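**Shared Worktable Standards, Kurkmont Building: Comments Invited**

**Henrique Nogueira** — 25 Jan 2025

Members are asked to review the proposed rule for the white table. Under the draft, drinking water stays on the table in a capped bottle, small items are placed in the fluted bowl, and everything else returns to the orange-yellow container at the rear. The present arrangement has the bottle standing directly in front of the bowl.

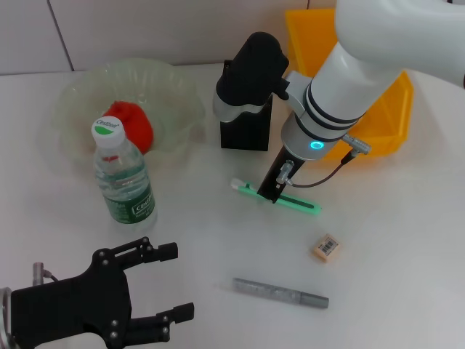
Callum Chisholm objects to the first provision. Water should not share a surface with paper or tools, capped or otherwise. The Florkent room adopted a shelf for bottles in October, and I request the same policy.

**Aminu Okeke**

I do not support a shelf. Members will leave bottles on the floor, as they did in the Queiroz annex. A capped bottle at the back of the table is acceptable to me, provided that it does not block access to the bowl.

**Callum Chisholm**

The shelf in question costs 32 dollars. I would consider that a modest expense — the replacement of our drawing paper last year came to 200.

**Henrique Nogueira**

Both positions are noted. I would add a further item on cutting tools. The mint-green utility knife belongs in the container when work ends, and section 3 of the draft will be amended accordingly. Until the amendment is adopted, please check the tabletop for it before leaving.
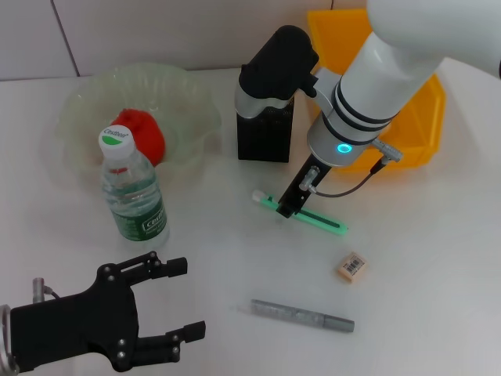 Alcides Damasceno asks that knives be kept in a separate closed box. Members reach into the container without looking, and an open container is unsuitable for any blade.

**Aminu Okeke**

I second the closed box. I remain opposed to the shelf.

**Henrique Nogueira**

The closed box will be entered in the draft. The matter of the shelf stays open for further comment.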